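Hudon H2 hand-held demonstration gripper, reviewed after 137 recorded episodes

The H2 is a trigger-operated parallel gripper with a camera mount behind the jaws. The operator carries it, performs the task by hand, and the recordings are used to train an arm fitted with the matching Hudon end effector. It competes with leader-follower rigs such as the Solanton pair, which I used for most of last year.

I bought mine in April and have used it for household manipulation: folding, straightening sheets, picking clothes off beds and chairs. All episodes were recorded in furnished bedrooms and kitchens. Nothing was done on a lab bench, so I can't comment on precision assembly.

Setup

Calibration uses a printed board and takes five minutes. The manual asks for 100 board views. I got a stable result with 80 and saw no gain from the rest. Jaw width has to be zeroed separately, with the trigger fully released, and the software does not warn you if you skip this. I lost a morning's recordings that way.

Handling

Balance is good with the wrist straight and poor with the palm up. Trigger travel is long and the spring is stiff in the last quarter, so a light pinch on thin fabric is easier to hold than a firm one. After an hour the forearm notices. The Solanton leader arm is less tiring, but it is clamped to a table and its reach ends where the table does.

Padding on the fingers is the best part of the design. Cotton sheets and towels stay put in the jaws. Slick synthetic linings still slide out if grabbed by less than a fingertip's width.

Tracking

Pose is estimated from the camera image plus an inertial unit. In a room with daylight, some furniture and things on the walls, tracking held through nearly every episode. Bare walls are a problem, and so is bending down until bedding fills most of the image.
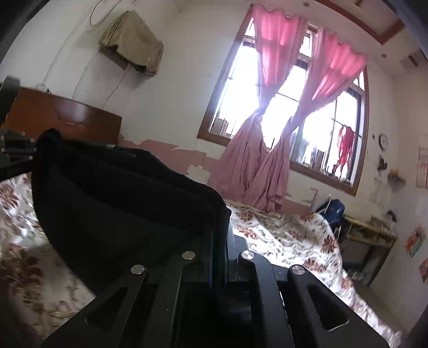 I now start each episode standing upright, pause for two seconds, and lower the gripper slowly. Of the first 59 episodes I discarded nine for tracking loss. After adopting the pause I discarded two more in total. Reflections from glossy furniture caused no errors I could trace.

Software

Export to the Tavares format works. Export to Havlow drops the jaw width channel unless the older plugin is installed, and the release notes don't mention it. Trimming is done with a slider that has no frame-by-frame step.

Verdict

Recommended for cloth and general household tasks. For anything needing force feedback, keep the leader arm. I would pay extra for a softer trigger spring.

Comments (3)

gantry_left
Did you try the softer spring from the H1? Same part diameter on mine and it fits.

mpk
Confirming the Havlow problem. Plugin 1.4 keeps the width channel, 1.5 loses it.

oddjoint
How does it do with fitted sheets? Mine slips at the elastic corners every time.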